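結束バンドと網かごで壁を使う

台の上に物を置きっぱなしにする癖がなかなか直らないので、7月に入ってから置き場所を作り直した。前回の記事で天板を灰色の大理石柄にした話を書いたが、その続きになる。

天板は気に入っている。ただ、柄のあるものを敷くと、その上に細かい物が散らばったときに余計うるさく見える。ペン、メモの切れ端、計量スプーン、誰かにもらった飴。前の無地の板のときは気にならなかったのに、柄の上だと全部が目につく。それで、平らな面にはなるべく置かず、壁のほうに逃がすことにした。

壁は白っぽく塗った板張りで、光の具合によっては少し桃色に見える。塗料は薄めに溶いて2回塗った。木目が残るくらいでやめておいたのは正解だったと思う。板に直接ネジを打つのは惜しかったので、周りを通っているアルミのレールを使うことにした。レールなら結束バンドが回せるし、気に入らなければ切ってやり直せる。
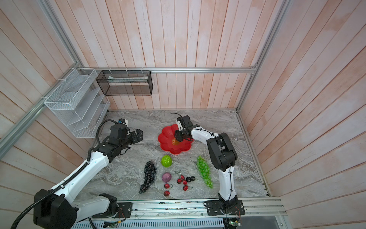 結束バンドは白の細いものを買った。黒と迷ったが、アルミの銀色には白のほうがなじむ。締めるときのこつは、最初から全部をきつく締めないこと。まず両端をゆるく通しておき、高さと傾きを見てから少しずつ締める。私は一度、左端だけ先に締め切ってしまい、かごが斜めになって切り直した。余った先は爪切りで落とすと角が残りにくい。

かごは3軒回って選んだ。最初に行った店には木製のものしかなく、次の店は深すぎた。深いかごは底に何があるか分からなくなるので、うちでは使わないほうがいい。ニアヴ(Niamh Ó Néill)に相談したら、「入れたい物を先に並べて、それが見える深さのものを買えばいい」と言われた。彼女は引っ越しが多く、こういうことには詳しい。言われたとおり家で一度全部並べてみたところ、半分は捨ててよい物だった。

値段は、黒いほうが534円、白いほうが1,000円。白は仕切りの段がついている分だけ高い。
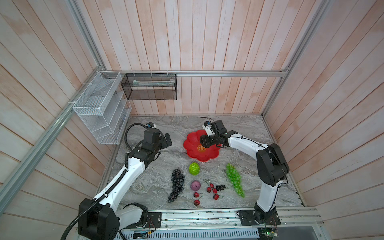 物の定位置は、まだ完全には決まっていない。白い段つきのほうには封筒と葉書を入れるつもりだったが、斜めになっているぶん、薄い紙は中でずり落ちて曲がる。厚紙を一枚入れて支えにするか、いっそ紙以外の物を入れるか考えている。黒いほうは奥のレールに掛けた横長のかごで、こちらは細長い物を寝かせておくのに向いている。今のところ、淡い緑と白の細長いものが横になっているだけで、幅のほとんどをそれが使っている。もう少し詰めてもいいのだが、詰め始めるときりがないのは分かっているので、しばらくこのまま様子を見る。

台の上に出しておいてよいのは、皿と鉢だけと決めた。どちらも赤にした。灰色の上では赤がいちばん見つけやすい。鉢は花の形で、縁が花びらのように波打っている。食器というより飾りに近く、汁物を入れる気にはならない。内側に細かい溝があるので、洗うときは古い歯ブラシを使う。スポンジだけだと溝に汚れが残る。

鉢に入れる物も少し迷った。以前は本物の果物を置いていたが、夏は傷むのが早く、去年は気づいたときには底の桃がだめになっていた。今年は作り物にした。ぶどう、アボカド、玉ねぎ、それから釈迦頭。釈迦頭を知らない人も多いと思う。緑色で表面がごつごつした果物で、英語だとカスタードアップルという。本物は一度だけ食べたことがあるが、種が多くて食べにくかった。
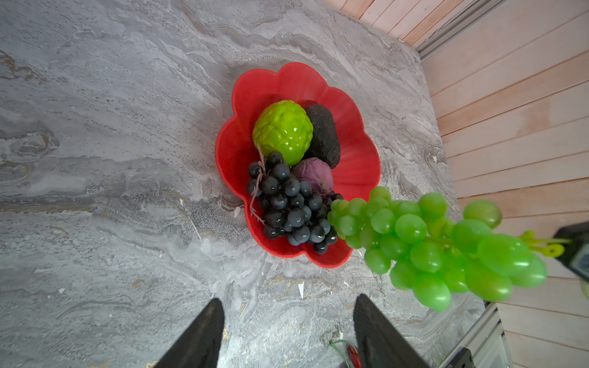
作り物は埃がたまるのが欠点で、とくにぶどうは粒の間に入り込む。ぬるま湯に台所用洗剤を一滴落とし、房ごと軽く振り洗いして、タオルの上に伏せておく。ドライヤーは使わないほうがいい。前に別の造花で熱を当てすぎて、葉が縮んだことがある。玉ねぎやアボカドのような単体のものは、固く絞った布で拭けば足りる。

入れる順番は、重みのあるものを先にして、房ものを最後に載せると収まりがよい。逆にすると、房が下で突っ張って全体が浮く。鉢は見た目より浅いので、欲張ると縁からこぼれる。

ケルットゥ(Kerttu Karppinen)からは、玉ねぎを果物と一緒にするのは変だと言われた。たしかに本物なら一緒には置かない。ただ、あの紫色が抜けると鉢の中が緑と黒ばかりになるので、うちでは入れたままにしている。

残っているのは、レールの右側をどうするかだ。もう一つかごを掛ける余地はあるが、掛ければまた物が増える。小さいフックだけにして、布巾を下げる案もある。10月に棚を入れ替える予定なので、それまでは空けておくつもりだ。結束バンドはまだ袋に半分以上ある。

2025年7月8日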